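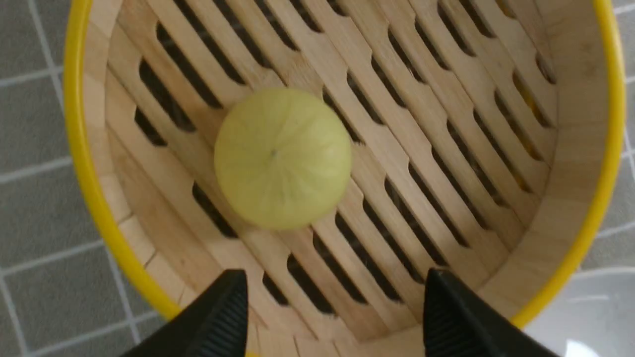

Wrist camera view into a bamboo steamer, gripper open.

Budget for the bench before the arm

December 2022

Most equipment plans for small manipulation labs are written in the wrong order. The arm goes on the first line, the gripper on the second, and everything else is collected under a heading such as "sundries" and given whatever is left. I have signed off plans like that myself. My view now is that the arm should be the last item fixed, and that a plan which cannot say what the arm will handle, on what surface and under what light is not ready for a purchase order.

The case I know best is the Lostis bench. The original request went in as a pair of arms with grippers, mounts and a controller, quoted by Eteck. The quotation was complete and fairly priced. It listed part numbers, lead times and warranty terms. It had no line for the table covering, the lamps, the objects, the spare cables or the hours needed to make any of it run. Those were entered in the plan by hand as a single sum of £199.

That sum was spent before the arms had been bolted down. Cable went first. A wrist camera needs its own run back to the computer, with enough slack for the full turn of the last joint, and slack has to go somewhere. If it is clipped too tightly it pulls on the connector. If it is left long it hangs into the working area and gets into the overhead view. A decent set of clips and a properly sized cable cost little, but they have to be ordered, and a second order in the same quarter needed a second signature.

Then came labour. We logged 392 hours on the bench between delivery and the end of April, and the greater part of it went on mounting, camera alignment, re-alignment after someone moved a mount, and resetting objects between runs. The purchase plan valued all of this at nothing. A plan that ignores staff hours will always favour the cheaper arm with the poorer documentation, as the saving appears in the plan and the cost appears in somebody's week.

I would therefore divide any such budget into four parts of comparable standing: the arms, the sensing, the bench and the hours. The shares will differ from one lab to another. What matters is that each part has a named owner and cannot be raided to cover an overrun in another without a note saying so. On the Lostis bench the bench line was raided twice, both times for mounts.

Objects deserve more attention than they get. Buyers tend to think of them as free. A task with a steamer and some buns looks as though it can be stocked from a kitchen cupboard, and for a week it can. After that you need duplicates, a shelf to keep them on, and a decision about what happens when a part is discontinued by the shop. Rigid shapes are easy to replace. Anything woven, slatted or pleated varies from piece to piece, and a replacement is in effect a new test condition. It should be bought in a batch at the start, from the same shelf.
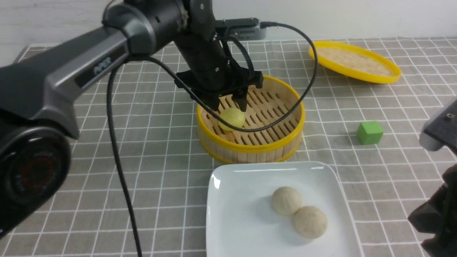 Ridwan Menon read a draft and objected to the whole line of argument. Capital money and running money come from different pots, he wrote, and a lab that holds back capital for tablecloths will simply lose it at year end. Buy the best arms the capital pot allows, he said, and argue for the rest out of running costs, where it belongs.

He is right about the pots. Stalura, which handles our ordering, will not put a lamp on a capital line under any circumstances. But the objection concerns where the money is held, and my complaint concerns when it is planned. Both pots can be settled on the same day. If the running pot cannot support the bench that the arms require, then the lab cannot afford those arms, whatever the capital pot says. Dineo Naidoo put the same point to me in fewer words when we were arguing over the second arm: can we feed it?

The second arm is a good test of the method. The usual reason for buying a pair is that the discount is better and the software already supports it. Neither is a statement about the work. A second arm takes up bench space even when parked, and its reach has to be kept clear or fenced off in software. It needs its own power, its own mount and its own spare fingers. For tasks that one hand can do, I would leave it out of the first order and write down the task that would justify it.

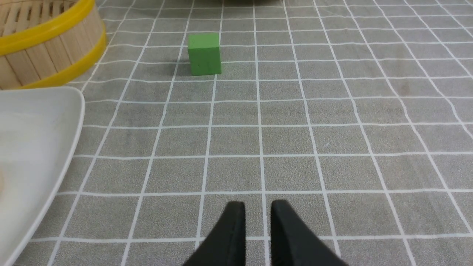 Surface and marking are the cheapest items in the bench line and the ones I would protect first. A printed cloth costs very little. With white lines on plain grey, an operator can see that the small green cube sits roughly inside one cell and can put it back there by eye, with no fixture and no measuring. The lines also make it obvious when the fabric has shifted or rumpled, as it will, and a lab that wants better than eyeball placement should price a rigid printed board at the same time. Matt finish in either case. Glossy ware on the table will produce highlights whatever you do, and there is no point adding the table to them.

Lighting comes next. Even, diffuse light from fixed lamps is worth more to a wrist camera than the next grade of sensor. I have seen the reverse bought many times.

The proposal going to the Mitsotakis-Vlachou fund for the next bench follows this order. It opens with the list of tasks, then the objects with duplicates, then the surface and lamps, then the cameras and cable runs, then the hours. The arm is specified on the final page by payload and reach, with no maker named. Eteck may well win it again, and I would have no complaint. The quotation will be for the same kind of machine as before, set against a table that somebody has already costed.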